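Sun 12 January

Too hot to do anything with shellac today so I gave up on the French polishing and went back to the glue trials instead. (The shed was stuffy even with both doors up!) Writing this before I forget which jar was which.

Where we'd got to: hide glue, the pearl stuff from Wolwood, mixed 1 part to 2 of water by weight and left to soak overnight in the fridge. Nga reckons the overnight soak is overkill and two hours would do it. She might be right, but I had it in the fridge anyway so that's what went in the pot. Brought it up slowly to 60 and held it there. The old Zollham pot runs hot on the left side and I still haven't got a proper thermometer clip for it, so there was a fair bit of fiddling with a peg.

Batch A was plain. Batch B had a pinch of salt to slow the gel, batch C had urea, which Bülent swears by for veneering because it gives you time to slide things about. C stayed runny for ages. I could have made a cup of tea and rung my mum. A went off before I'd got the second clamp on, even in this heat, so I don't love my chances with it in June.

Test pieces were Tassie oak offcuts, 20 mm wide, lap joints with the grain running the same way. Put 8 in clamps and labelled them in pencil on the end grain this time, not on masking tape, after what happened with Hadi's lot. Clamps come off tomorrow arvo, but I don't want anyone pulling on them before Thursday.

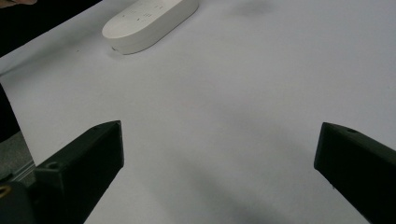 White tabletop, gripper fingers either side.

Radoslava asked whether we should be trying fish glue as well. I'm keen! It's pricey for the quantity, but you use it cold and there's no pot to babysit, and she's got a half bottle left over from the gilding job. If she brings it in I'll cut another set from the same board so the timber matches. Note to self: that board is the one leaning behind the bandsaw with the split at one end, don't let Kiều turn it into pot stands.

Other bits. The Khổng chair is still waiting on its back rail. The old joint came apart cleanly with a bit of warm water and metho and a lot of patience, so whoever glued it the first time did us a favour. The tenon is a touch skinny now and I'm thinking of gluing a shaving to one cheek and paring it back - don't want to bulk it out with epoxy like the last repairer did on the front leg. That leg is going to be a pig of a job.

Also went over the 4000 stone with the flattening plate, and it had more of a hollow in it than I'd like to admit. My fault, I only ever use the middle. The wide chisel took a lovely edge afterwards.

To get: borax, more pencils, glue brushes (natural bristle, no metal ferrule), a clip for that thermometer. Leftover glue from A and B is in the fridge in the yoghurt tub. Please don't eat it.

We use cookies to remember your preferences on this site. Accept | Manage settings

Stitico Workshop Notes | Contact us | Back to top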